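Flodach basin-edge fault

The Flodach basin-edge fault was a recurring failure in the control software of the Flodach kitchen robot, a mobile machine with one arm designed to clear and wash household dishes. It was found during simulated trials at the Plellby test center and led to the withdrawal of one software release. The fault caused the robot to misjudge the height of the line between a sink basin and its drainboard, with the result that the arm pressed dishes against the edge of the basin or released them above it.
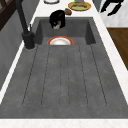

The fault was first reported by the Plellby test center, which ran the Flodach software in a set of rendered kitchens before any release was loaded onto a physical machine. The kitchens were supplied by Famovico, a maker of simulation models, and differed in layout, surface finish and the placement of dishes. Most of the recorded failures came from a layout with a dark grey stone sink set into a white marble countertop. The sink has a recessed basin at the far end and a flat drainboard on the near side, both in the same mottled grey, with long dark grooves running along the drainboard. A round plate with a red-orange rim sits where the basin meets the drainboard, partly hidden by the basin's edge, and this position proved to be the hardest for the software to read.

Background

The Flodach was developed by Juntunen, an engineering firm founded in 1973 as a maker of conveyor equipment for commercial laundries. The firm turned to household machines late in its history, and the Flodach was its first product intended to work without a trained operator. The robot used a depth sensor and a color camera mounted above the arm. From these it built a height map of the work surface, which the planning software used to decide where the gripper could travel and how far it could be lowered.

Sinks were known to be difficult for such a system. A basin is a hole in an otherwise level surface, its inner walls are often in shadow, and dishes inside it may be visible only in part. Earlier releases of the software dealt with the problem by keeping the arm well above the counter until it was directly over the object to be lifted. The method was safe but slow, and a household version of the robot was expected to work faster.

Description of the fault

Release 9 of the control software introduced a smoothing step in the height map. Its purpose was to remove small errors in the depth readings, which had caused the arm to stop and start over polished counters. The step compared neighboring points and, where their color and texture were alike, treated them as parts of one surface.

In a sink where the basin and drainboard shared a color, the smoothing step could carry the height of the drainboard over the near wall of the basin. The map then showed a gentle slope in place of a sharp drop. A dish lying across this false slope was assigned a height between the two true levels.

Two kinds of failure followed. In the first, the arm came down beside a dish that it took to be higher than it was, closed the gripper above the rim and lifted nothing. In the second, which was the more serious, the arm gripped a dish correctly but moved it sideways before raising it clear, so that the dish was driven against the edge of the basin. The simulated contact force in such cases went over 30 newtons, the limit set by Juntunen for handling ceramic tableware.

Grooved drainboards made the fault worse. The software had been written to ignore narrow dark lines, which on most counters are seams or shadows. Where grooves ended just short of the basin, the same rule led it to discard part of the basin's edge as well.

Investigation

The test center at first treated the failures as a defect in the kitchen model. Famovico examined the sink geometry and reported that the basin walls, the rim and the drainboard were all at their intended heights. The trials were then repeated with the smoothing step turned off, and the contact failures did not return. The arm did, however, resume the halting motion that the step had been added to cure.

Juntunen accepted the finding and withdrew the release in May. No physical robot had been supplied to a household with the affected software, and no injury was reported. One machine at the firm's own workshop had been running it during a trial of the wheeled base, with the arm locked in its rest position.

The report issued by the test center also criticized the way the release had been checked. Juntunen's acceptance trials had used steel sinks set into darker counters — a combination in which color and depth change at the same place. The smoothing step behaved as intended under those conditions, and the trials gave no warning of the fault.

Correction

The replacement release kept the smoothing step but limited it to areas away from any detected basin. Around a basin, the height map was built from depth readings alone, and points with no reliable reading were marked as unknown. The arm was not permitted to pass through an unknown point at less than the full clearance height. A second change required the robot to raise every dish straight up before any sideways movement, whatever the map showed.

A check on contact force was added as well. If the load on the wrist rose faster than the weight of the dish could account for, the arm stopped, held its position and waited for the user to confirm the next movement. In the original design the arm had been allowed to retry without confirmation — a provision the report described as unsuitable for glass and ceramic items.

The corrected software was approved for use on physical machines on Sep 17, 2025. Stone and composite sinks with attached drainboards were added to the standard set of kitchens at Plellby, along with dishes placed partly behind a basin edge.

See also

Height map
Collision avoidance
Plellby test center
Robot safety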